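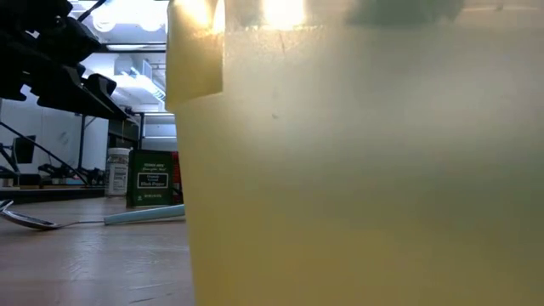 Do plastic tubs really keep moths out of wool?

Jedton
Bought 12 of the Plonura storage tubs in June after finding holes in two jumpers. The label says "moth safe". The lids don't even have a seal that I can see. Has anyone had these for a full year, or am I paying for a sticker?

Bodnár
"Moth safe" means nothing unless they say how they tested it, and I couldn't find that they did. A tight lid stops new moths getting in. It does nothing for eggs already in the wool, so you can shut the problem in with your jumpers. Wash or freeze everything first. I do 2 weeks in the freezer, bagged. I'd also run a strip of tape round the lid. Wouldn't bother with cedar balls, mine smelled nice and the moths carried on.

Stullatau
had mine 21 months no moths. didnt have moths before either so make of that what you will

Jedton
Thanks both. Freezer it is, once I've eaten some peas. Still not convinced about the label and I've written to the shop to ask what it's based on. Will post if they reply.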